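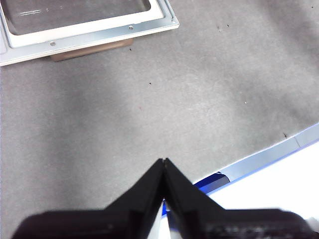
Bench surface and metal-rimmed panel, Clunevlow workroom, February inspection

Clunevlow Workroom – Bench and Work Surface Inspection

Area: Bench 6
Checklist revision: 18
Applies to: all users of the shared workroom, including Grundard and Munshi staff

1. Surface covering
Grey covering in place across the working area – Satisfactory
Free of tears, lifted edges and burns – Satisfactory
Free of debris – Action required
Comment: Small specks were found on the covering, including a dark speck near the corner of the panel. Loose particles can scratch clear panels when items are slid across the bench. Brush the covering down before the next job and again at close.

2. Items left on the bench
Items labelled with owner and job number – Action required
Items stable and properly supported – Monitor
Comment: One panel with a silver-grey metal rim was present at the time of inspection, resting at a slight tilt with a brown packing piece partly under its lower edge. Packing pieces are permitted for short tasks only. Where an item is to stay on the bench overnight, use the padded supports kept in Kukon cabinet 173. A job tag is to be attached before the panel is moved.

3. Fasteners and edges
Visible screws seated – Satisfactory
Exposed edges free of burrs – Not assessed
Comment: Two screws are visible on the lower rim. Tightness was not tested, as the panel was not handled. The responsible user is to check both screws and run a gloved finger along the rim before lifting.

4. Lighting
Light level adequate for close work – Monitor
Comment: The left side of the surface is noticeably darker than the centre and right. Small parts may be missed in this area. Reposition the bench lamp and re-check at 4:30 p.m., when daylight is lower.

5. Access and storage
Aisle clear to the door – Satisfactory
Waste bin within reach and not overfull – Satisfactory
First aid kit sealed and in date – Satisfactory
Comment: None.

Overall result: Conditional pass. Items 1 and 2 are to be closed out before the bench is booked again. Record completed actions on Form 252 and return it to the workroom office.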